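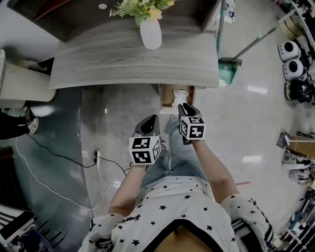
# The Gray Counter and Its Drawer, Grodby Back Room

Filed under: Rooms & Storage / Small Spaces / Photo Pages

Posted 2018-07-19 by Rostislav Hudec

The drawer is open under the gray counter, with a white packet of tissues in it. Yellow and green artificial flowers on top, broom and green dustpan to the right.

The back room at Grodby was the last one on the ground floor to get any furniture. For a long time it held coats, tools and whatever came in from the car. The counter went in this spring and the drawer followed a few weeks later. Several people asked about it after the kitchen page went up, so the notes are below.

**Counter**

The top has a weathered gray wood grain and a rounded front edge. I asked for the rounded edge because the room is narrow and you catch your hip on the counter going past with a box. Šimko cut it to length and delivered it. The bill was 3,525 crowns with delivery, and the fitting was my own work over two evenings. The wall is not straight, so there was a gap at the back that had to be filled. Measure your wall at both ends before you order. I measured one end.

**Drawer**

There was no drawer in the first plan. We had a basket on the counter for small things and it was always full. The drawer hangs under the top on runners from Bolteo. They were easy to fit once I had read the sheet properly. The screws that came with them were too long for my side pieces and I used shorter ones from the garage.

Tissues live in the drawer, and that is the main thing it is for. We keep the rest out of it as far as we can. Keys go on hooks by the front door, and batteries have their own tin in the kitchen. If you want a drawer like this to stay useful, pick one or two things for it and leave it at that.

**Flowers and vase**

The vase is white and the flowers are artificial. Real ones never lasted in this room. These were 300 crowns at the Saturday market. They get a shake outside when they look dusty and a rinse once in a while.

**Upper shelf**

Dark brown, and older than everything around it. It came with the house. I thought about painting it gray to go with the counter but left it alone. The height is good for me and too high for my mother.

**Broom and dustpan**

The broom has a long metal handle and leans at the end of the counter. I bought a Bumis wall clip for it last year and have not put it up. The floor is glossy light gray tile, and crumbs and grit show on it right away, so it helps to have the dustpan close.

**The right wall**

The motorcycle helmet, black and green, has its place here under the two round white units on the shelf. Shoes tend to end up along this side too. The metal rack takes everything else. It is due for a proper sort in September, when the garden things come back inside.

**Still to do**

Put up the broom clip. Fit a stop on the drawer so that it cannot be pulled all the way out. Look at the light over the counter, which is weak in the evening. I would also like a second drawer beside the first, if Šimko still has the same gray.

If you are planning something similar, the drawer took me 7 hours from start to finish, including a trip to buy sandpaper.

Related pages

- Kitchen at Grodby: new shelves, old sink
- Leveling a counter on a bad wall
- What we keep by the front door
- Metal racks: cleaning off surface rust
- Cleaning glossy floor tile without streaks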